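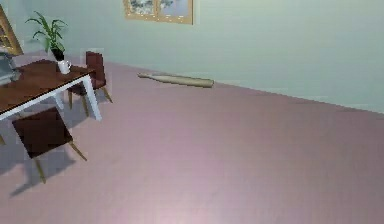 June 30, 2019. Castden retrofit, energy model, second pass. Reran the lighting load with the revised glazing spec from Storkix. Annual lighting came down from 2,573 to 2,127 kWh, all of it in the perimeter zones. Interior finishes - smooth mauve floor, pale gray-green wall, rolling pin on the floor by the wall. Floor reflectance needs a real value before the daylight credit is written up. Gokico sheet lists 700 lux for the work areas, which looks high. Check against the lease.

Occupancy schedule still 60 hours a week. Rerun in July.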